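Station Check Before Recording: Weighing and Small Parts Table
Hestovcombe shared workshop, August round. Checked by Wubit Sisay, comments by Wubit unless initialed otherwise.
14 shares | 6 comments

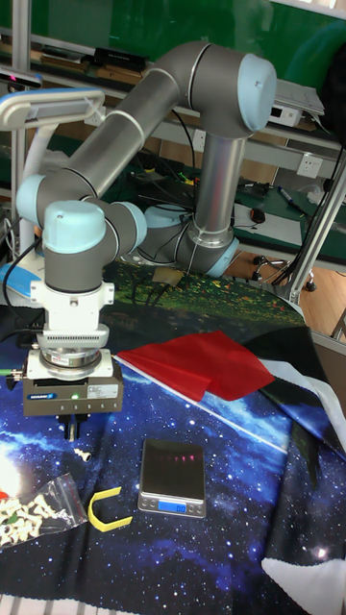 Category: Checklists / Arm Stations

Hello everyone, and thank you for being patient with me while I got this list typed up. It covers the station where we are gathering the weighing examples for the Pridine model. Please go through it before the first episode of your shift and again after lunch, even if the person before you was very careful (and I know you all are).

1. Emergency stop within reach of the operator's chair. OK.
Pressed and released twice with the arm powered. Please press it yourself as well, and don't take my word for it!

2. Base bolts and table clamps. OK.
No movement when I leaned on the table. Debora tightened one clamp last month and it has stayed put.

3. Arm joints and caps. OK.
Look at every joint cap, all the way from the base up to the elbow and back down to the wrist. They should sit flush. If one has lifted, stop there and come and find me.

4. Flange, sensor ring and gripper. OK, with a note.
Check that the screws on the white flange are snug, by hand, with the short key. Start with the fingers open. The sensor has to be zeroed with nothing in the gripper, and I would love for people to write that down in the log, as I found 50 episodes from the Tedesco batch where we simply can't tell whether it was done.

5. Cables. NEEDS WATCHING.
The black cable near the gripper should have enough slack for the full turn of the wrist. Run the slow test path once and watch it the whole way round. I did this at 9:30 and it cleared, but I would like a second clip ordered. (Ordered. A.K.)

6. Scale. OK.
Display lit and reading 0.0 before anything goes on it. I use the 100 gram and 200 gram check weights, one after the other, and let the reading settle in between. Wipe the plate with the soft cloth only, please, because a greasy fingerprint on that dark shiny surface shows up in the recordings.

7. Small parts. ACTION.
Keep the little plastic pieces in their zip bag until you need them, and check the cloth for loose ones before you move the arm. There was a white one lying near the bag when I did my round. Loose parts get under the scale, the scale tips a hair, and then poor Ottavio spends his evening puzzling over the labels.

8. Table coverings. OK, with a note.
Smooth the starry cloth flat under the scale. We change the backgrounds on purpose so that the model sees plenty of variety, so do feel free to swap the red cloth or the flowered strip around, but keep any folds well outside the gripper's path and write down the change.

9. Camera view. OK.
Scale display readable on the monitor, no glare across the numbers. Check again when the afternoon sun comes round.

10. Episode log. ACTION.
We stand at 141 accepted episodes. Please keep the failed grasps too, marked as failed. Shamim says they are every bit as useful to her as the good ones, and I have stopped arguing.

Result: station may be used. Items 5 and 7 to be looked at again at the next round.

Signed, W. Sisay
Seen, O. Santoro

6 comments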